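A night at the Kumbridge draw: two hours, one drum and a lot of small print

I have never won a lottery, a raffle or a tombola, unless you count a bottle of bath salts at primary school. So I went to the public evening of the Kumbridge Prize Draw in Cillstead with low hopes for my own ticket and a fair amount of curiosity about everybody else's.

The draw is run by Fagerlund, which also sells the tickets, owns the hall and pays the man with the microphone. Twice a year it opens the doors and lets the public watch. The March 2023 evening was advertised as "total transparency from ticket to winner", and that was the phrase that got me on the bus.

Doors opened half an hour late. There was a queue for wristbands, then a second queue for people whose wristbands were the wrong colour. Mine was green, which meant I could see the stage but could not go on the tour until the first group came back. The coffee was free and tasted it.

The tour, when it came, was led by Lorena Vergara, brisk and clearly good at her job. She took us along a corridor lined with framed winners holding oversized cheques. I asked how many of them had bought a single ticket. She said the company didn't publish that, and moved us on to the ticket room.

The ticket room is a desk, two printers and a locked cabinet. Every ticket bought online gets a paper slip, and the slips for the monthly draw go into sealed bags. There were 2,901 slips in the draw that night, according to the sheet taped to the cabinet door. I liked that sheet. It was the only number I saw all evening that hadn't been printed in gold.

What I could not work out was who checks the sheet. Lorena said there was an outside observer, Edvin Halvorsen, and pointed him out later in the front row. He signed something before the draw and something after it. I asked whether he had been there when the bags were filled. He hadn't; he sees them sealed. I don't suggest for a moment that anything is wrong with what is in them, but "total" is a big word.

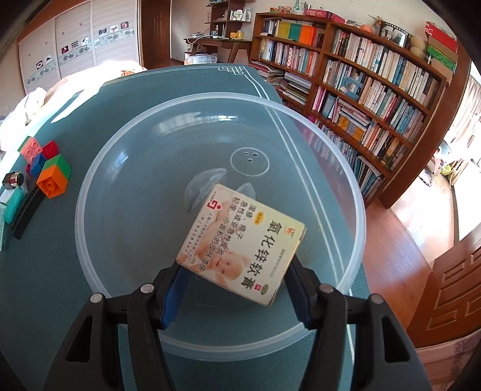 Hongjun Peng thought I was being unfair. He has bought a ticket every month for years, and told me over the second coffee that he has never seen a draw where they let you go backstage at all, that most of them are a video clip and a name on a website, and that if I wanted to worry about something I should worry about those. He has won once, a voucher for a restaurant that had closed by the time it arrived in the post. He still thought the evening was good value.

I take his point. I have also noticed that people who buy a ticket every month tend to be generous judges of the people who sell them.

The draw itself took less time than the speeches. The drum is called the Serkia, after the firm that made it, and it is a handsome thing, clear all the way round so you can watch the slips tumble. The host spun it, stopped it, spun it again because somebody at the back shouted that he should, and invited a member of the audience up to pull the slip. He picked Aparecida Fagundes from the third row. She rolled up her sleeve without being asked and got the biggest cheer of the night.

The main prize went to Welington Fontes, who was not in the hall. They rang him from the stage on loudspeaker. The first call went to voicemail. On the second he answered, listened to the whole announcement and said he was driving and would ring back. The host told us he was overcome. He sounded to me like a man who was driving.

We were then told the story of his lucky number, which had been chosen for the age of his youngest and the number of his old house. This was read from a card. I asked Lorena afterwards how they had a card ready for a winner drawn a few minutes earlier, and she said buyers can fill in a box when they order, "Tell us why you picked your number", and plenty of them do. A fair answer, and I felt a bit small. It also means every winner comes with a nice story attached, and the losers' stories stay in the box.

A word on the odds. They are on the back of the ticket, in grey on slightly lighter grey. They were not mentioned on stage. The next draw was mentioned six times before I gave up and went looking for my coat.

If you want to go, entry is free, you don't need a ticket in the draw, and the hall has 60 parking spaces that fill up early. Ask for the first tour group. The last bus back leaves before the prize-giving photographs are done, as I found out from the shelter.

My ticket is still on the fridge. I did not fill in the box.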